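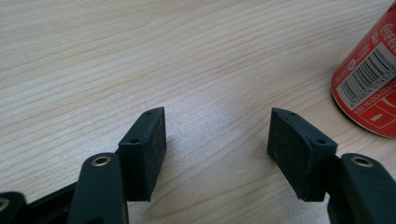
Wood grain on a tabletop. Every line is left over from a tree getting on with its life.

Why does wood have lines in it?
By Constanza Ledesma
May 2021

If you have ever been told to sit at a table until you have finished your sprouts, you will have had plenty of time to look at the wood. It has lines. Some are dark, some are pale, and they wander along side by side like people in a slow queue. Grown-ups call this the grain. To find out where it comes from, you have to go back to when the table was still outdoors and had leaves.

A tree is a very slow drinker

A tree needs water at the top, where the leaves are, but it keeps its roots at the bottom. You may feel this is poor planning. The tree gets round it with tubes, thousands and thousands of them, far too thin to see properly without a magnifying glass. They run up through the trunk and carry water from the roots to the twigs. Most of what we call wood is made of these tubes, along with tough fibres that stop the whole thing falling over.

The tubes run up the tree, so the grain runs up the tree too. When somebody saws a trunk into long planks, the lines go along the plank. If you stroke a plank you are stroking it in the direction the water used to travel.

Where the light and dark bits come from

Just under the bark is a thin layer with the grand name of the cambium (say "CAM-bee-um"). It is the part that makes new wood, and in countries with a proper winter it works to a timetable.

In spring the tree is in a hurry. It has leaves to open and it is thirsty, so the cambium makes wood with plenty of room for water. In a lot of trees this comes out pale. By July things are calming down, and as summer goes on the new wood gets tighter, tougher and often darker. In winter the cambium stops work altogether and doesn't answer letters.

Next spring it starts again, with a fresh layer outside the old one. One pale band and one dark band make one year. Cut straight across the trunk and you see the bands as rings, like the ones in an onion (but with less crying). Count the rings and you have the age of the tree.

There is an oak slice in the little museum at Cledstead with 447 rings in it. The museum has stuck tiny flags in to show when exciting things happened to people, such as battles and steam trains. What happened to the oak in all those years was that it got slightly fatter.

Fat years and thin years

Rings are not all the same width. In a good year, with enough rain and sunshine, many trees put on a wide ring. In a dry year they may only manage a mean little one. So a tree keeps a sort of weather diary, although it is a dull read in places.

Scientists who study rings have a job title that is mostly syllables: dendrochronologists. They don't need to chop a tree down to read it. They use a hollow drill to take out a piece of wood thinner than a pencil, and the rings show up along it as stripes. The tree seals up the hole in its own time.

So why are the lines on a table wavy?

If the inside of a tree is made of neat rings, you might expect a table to be covered in circles. It would be, if you sliced trees like salami. Planks are usually cut the long way, down the trunk, and the saw goes through the rings from the side.

Try it with a Swiss roll, if you can get permission. Cut across it and you get a swirl. Cut down its length and you get stripes. It is the same cake, and you should eat the evidence promptly.

A real tree is wonkier than a cake. It leans, it bends towards the light, it bulges where a branch sticks out. A saw goes straight and does not care about any of that, so it slides in and out of the layers as it goes. Each time it crosses from one to the next it leaves a line, and the wobbles in the tree turn into waves on the plank.

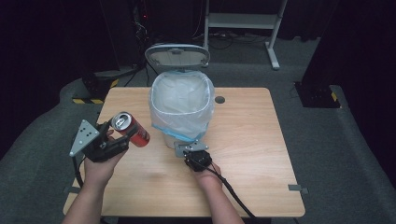 Knots are the round marks you sometimes find in wood, and each one is the place where a branch once grew out of the trunk. The trunk went on getting wider and swallowed the bottom of the branch, and the ordinary grain had to swerve round it, the way a stream goes round a stone. Be a bit careful before you shout "Knot!", though. The table by the white bin has a small round black spot near the back, and that one is a hole for poking cables through. No branch was involved. A good test is to look at the lines nearby. Round a real knot they bend. Round a hole somebody has drilled, they carry on as if nothing had happened and simply stop at the edge.

Does the grain matter?

It does if you are a carpenter. Wood splits easily along the grain and puts up a tremendous fight across it. An axe can open a log from the end in one go, while chopping through the side of the same log takes all morning and some bad language. Sandpaper works best along the grain as well. Go across it and you leave scratches that everyone will be too polite to mention.

Wood also swells a little in damp air and shrinks in dry air, and it moves much more across the grain than along it. If your bedroom door sticks in wet weather, this may be why. It may also be the sock.

Have a go yourself

You will need a sheet of thin paper and a wax crayon with its wrapper peeled off. Find some rough, bare wood, such as an old fence or a bench. Lay the paper on it and rub gently with the side of the crayon until the lines come through. Then turn the paper over and write down where you found it. Ask before you do this on the dining table.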